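Best way to wash thick microfiber cloths?

I finally switched to the plush green kind with yellow on them and I love them! Mine are going stiff, though. Can they go in with towels? 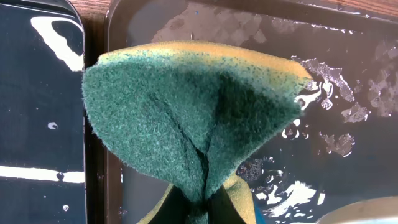 Dunmore reader: No towels, please – the lint gets stuck in the pile for good. Wash them alone, warm, no softener, and they come back so fluffy!

2 replies

I just rinse mine in the sink. Works great. Dryer on low for 25 minutes if you're in a hurry.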